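I finished *The Salt Ledger* at one in the morning and then went straight back to page one, which I haven't done with a novel since college. Cletus Iwasaki wrote it, it's a little over 225 pages, and I want everyone I know to read it so I can stop talking to the dog about it!

The book is set in 1902 in a river town called Kandirham, where the Seker family weighs salt and the Begay family ships it. A debt passes between them that neither side wrote down properly. Most of the story is two women, one from each house, trying to work out who owes what - and the arithmetic gets so tense that I skipped ahead twice and had to make myself go back.

What I love is how Iwasaki handles gossip. Whole chapters are told by "we," the town, and the town is wrong a lot. You get a version of the warehouse fire on page 75, then a completely different one by page 100, and both sound like your aunt telling it across a kitchen table.

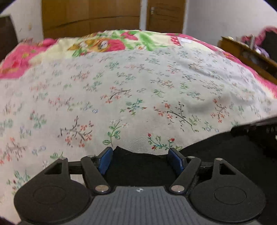
Little flowers and red berries on the bedsheet.

Lyle Lyons lent me his copy (sorry about the bent corner, Lyle) and he thinks the last section drags. I see what he means about the trip to Tutau, with all that waiting around for a boat. But the letter she drafts on the dock, crosses out and drafts again is the best writing in the whole thing, and I don't think it would hit as hard if she'd gotten there quickly.

My one real complaint is the family tree at the front. It gives away a marriage! Skip it if you can.

I'm starting his short stories next. The library has them on hold for me until the end of April, and if they're half this good I'll be back here with another long post.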